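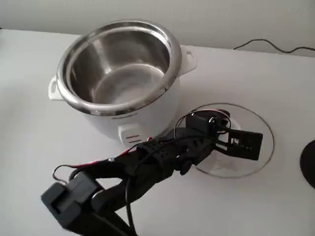

Skuslow Electric Rice Cooker, White
Catalog no. 795
Supplied by Gokine Kitchen Equipment

The Skuslow is a countertop rice cooker intended for staff kitchens, residential halls and teaching kitchens. It is supplied complete with a removable inner pot and a glass lid. Orders are accepted from registered institutions and from the general public on the same terms.

Construction
The inner pot is stainless steel, with a flat bottom and a broad rolled rim. It lifts out of the white plastic body for filling and washing. The body has a molded handle on each side. The lid is clear glass edged in metal and is lifted by a white plastic knob.

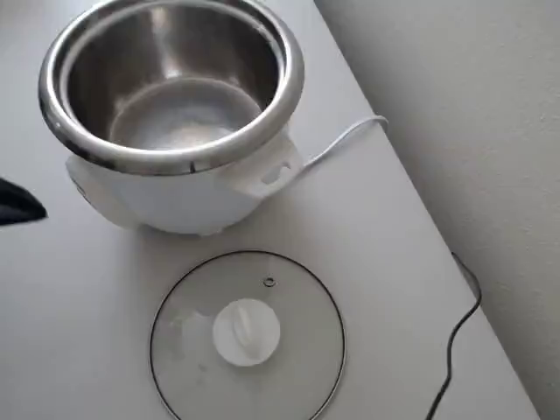 Photo: Demetrio Soler / Gokine

Placement
The cooker should stand on a level, dry surface with the cord kept clear of the front edge. Please allow space above the lid for steam. The appliance is not to be operated inside a closed cabinet.

Before first use, wash the pot and lid in warm soapy water and dry them fully. The outside of the pot must be dry each time it is returned to the body. Rice and water are placed in the pot only.
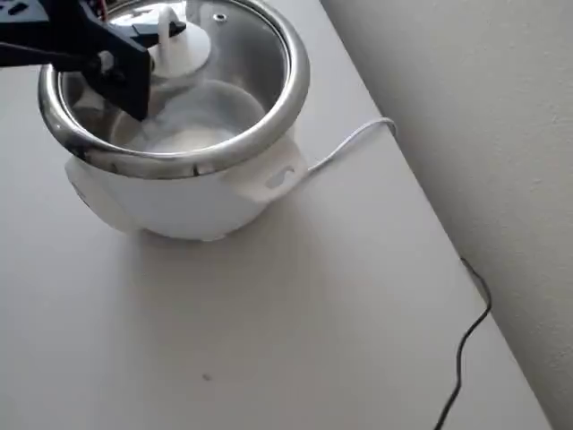 May the lid be lifted during cooking?
We advise leaving it closed until the cooker has switched to warm. Lifting it early releases steam and may leave the upper layer of rice firm.

Care
Unplug the cooker and let it cool for 30 minutes before cleaning. Wipe the body with a damp cloth. Do not immerse it. Steel wool should not be used on the pot.

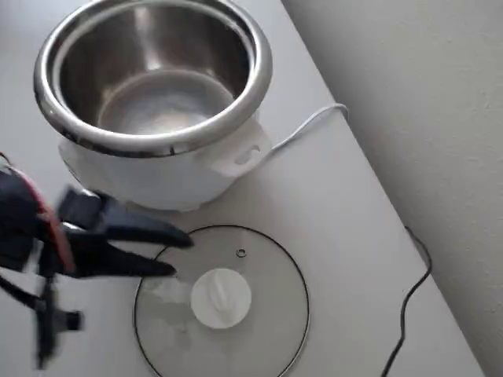

Replacement lids and pots are ordered separately through the Grindon parts counter. Please quote the catalog number with each request. The warranty period is 2 years from the date of delivery and covers the body, cord and inner pot. Glass lids are covered against faults in manufacture only.

Deliveries to Huenchumán leave the Grindon warehouse within 3 working days of a confirmed order.

Page revised 26 Aug 2024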